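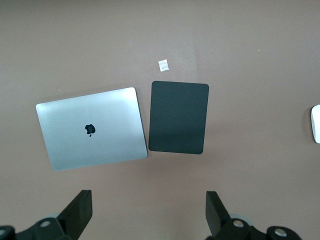 Workplace Automation Forum > Office and Service Operations > Desk reset cells: effect on staff duties

15 replies, showing the first page

facilities_lead_T
Topic starter
Tralach operates 574 shared desks on one site. Since March, a portion of the evening desk reset has been carried out by robot arms supplied by Zumis. The arm returns the laptop, pad and mouse to their assigned positions and removes small waste from the surface. The work was previously performed by a team of 9 employees.

Management has asked each department to submit comments on how duties should be described in the revised job classifications. I would appreciate hearing from members whose organizations have completed a similar revision. No positions have been eliminated at our site. Four employees have moved to equipment return and inspection, and the remainder continue to clean and reset the desks the arms do not serve.

ops_records
Our organization, Karakaya, completed this revision last year. We recommend that the new classification state plainly who is responsible when an item is damaged or misplaced. Our first version did not. For several months the evening staff were asked to sign for desks they had not touched, and a grievance was filed. The signature requirement has been withdrawn.

shift_rep_40
I must disagree with the description of this change as neutral for staff. At our location the evening shift was shortened by 30 minutes once the arms were in service. The hourly rate did not change, so weekly pay went down. Employees were informed that the work had become lighter. In practice they now attend to every stopped arm, in addition to the desks.

facilities_lead_T
Thank you. The shift length here has not been altered. I will ask that the point be recorded in writing before the classifications are adopted.

integration_desk
Stopped arms should be a minor matter if desks are laid out consistently. In our experience most stops come from scraps of tape and folded paper, which lie flat and are difficult to grip. We instruct day staff to clear these before leaving.

shift_rep_40
That instruction transfers the task to day staff without pay or recognition. It should appear in their job description or be removed.

ops_records
I agree with the previous reply in part. A request to clear one's own desk is reasonable. A requirement, with stops reported by desk number, is a different matter and should be discussed with staff representatives first.

quality_iltance
At Iltance, evening employees received 40 hours of paid training before the first arm was switched on. Those who completed it were placed one grade higher. Two declined and kept their former duties at the same grade. I can share the wording of the grade description with members on request.

facilities_lead_T
Please do. Our comments are due at the end of June.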